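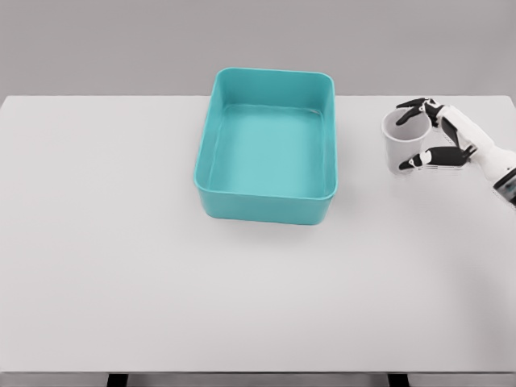
How to read a state bid request (and have fun doing it)

State agencies ask businesses for ideas and prices all the time, and the paperwork is public! If you've never opened one of these files, start with something small. I learned on a records storage request from the Warnstead regional office, and I was hooked by page 6.

1. Find the notice. Go to your state's purchasing site and search by agency name. Skip the keyword box at first, it misses a lot.

2. Check which kind it is. A request for information only gathers ideas. A request for proposals can lead to a contract, so the rules are much tighter.

3. Jump to the scope of work. This is the good part! Look for "shall" and "must," and mark every one. The Warnstead file ran 473 pages with attachments, but the scope itself took up two.

4. Read the questions and answers. Vendors send these in before the deadline, and the replies often change the terms. Fernisdale Storage asked two great ones about insurance, and the agency rewrote a whole section.

5. Compare the responses. Once they're posted, put them side by side. Hamel priced by the box and Jundine by the shelf, so I had to convert one before the totals made any sense.

6. Note the award date. Mine was set for November, and protests were due soon after, so save the page and check back.

Updated October 10, 2019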